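Jukton Workplace Boards > Warehouse and Packing > Robots and automation
Thread: Two arms on the mixed goods table, what happens with the packers?

mylene_l
Good evening to all. English is my third language, so please be patient with me.
I work as a packer at Gurkwood, in the mixed goods hall. We take household things and small toys out of the totes and put them in boxes for the shops. In April the company began to test a table with two robot arms at the end of our hall. The arms pick up one thing, put it down, pick up the next. There are 18 of us on my shift, and the management told us that no one will lose the job. But they also told us that "the roles will develop." I would like to know from people who already passed through this: what did your day look like after?

bakos_nights
I am at Bakos, packing side, ten years. We got arms two winters ago. What changed for me is that I walk less and I look more. Before, I had a tote and my hands. Now I have a screen, and when the arm does not know what to do it calls me. The first weeks it called all the time. Ask your people who answers the calls and if this is counted as work. With us it was not counted for a long time, and the packing target stayed the same as before.

Farnel_Tom
I don't agree that it is so bad. At Farnel the target was 600 pieces a shift and my wrists were finished by Thursday. The arms took the heavy ceramics and we kept the soft things and the gifts. I sleep better. If somebody wants my old job back he can have it.

bakos_nights
Tom, I did not say bad, I said not counted. And you kept your colleagues? We were two teams and now we are one team. People were not fired, they left and their places stayed empty. On paper this looks very clean.

Farnel_Tom
We lost two from the day shift, yes. One retired. I will not argue about the other.

mylene_l
Thank you both. The calls are a thing I did not think of. Imelda, are you still reading here? You are nearer to the test than me.

imelda_sebastian
I am reading, Mylene, I was on late shift. For the others: I am Imelda Sebastian, I was team leader in the same hall as Mylene Lumanlan and since the spring I am half of my time on the robot table. I speak only for myself.
My part of the work is to put the things on the table, to write down what went wrong, and to say which goods are a problem for packing. It is not difficult, but it is slow, and you stand a lot. The list of goods for the test has 194 lines. I made a big part of it myself, because the engineers did not know what a packer hates. They wanted boxes. I said to them, boxes are easy, give it something low and flat, something tall, and something small with bumps. 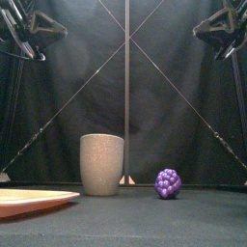

How long does it take to train a packer for the table?
With us it was two full shifts beside a person who knows it, then one week where you can call for help at any time.

I write this question because three people asked me the same in private messages. The pay is another matter. I have the same pay as a team leader, but a packer who moves to the table gets the packer rate, and I think this is wrong. I said it in the meeting and I say it here.

quiet_dock
Sorry, but you are helping them to make the list. You teach it which things we are good at. After this, why would they keep you?

imelda_sebastian
I thought about this many evenings. If I don't make the list, somebody who never packed a tote will make it, and then my colleagues will have to live with his list. You can see it differently, I do not get angry for that.

quiet_dock
I do see it differently. But okay, you are at least saying it with your name.

bakos_nights
Both of you are right a little. Imelda, please get the packer rate question in writing before the test ends. After the test they have no reason to hurry. We waited over 10 months for an answer, and it was one page.

mylene_l
There is a meeting on Sunday before the early shift and I will bring two questions: who answers the calls, and which rate. Tom, can you tell me how Farnel decided who keeps the gifts and who goes to the arms? Was it by years, or could people choose?

Farnel_Tom
People could choose for the first month. After that it was by years, and the older ones had first pick. There was some shouting over it. I would ask for the choice to stay open longer than we had.

mylene_l
Okay, I write this down as the third question. I will post here what they answer.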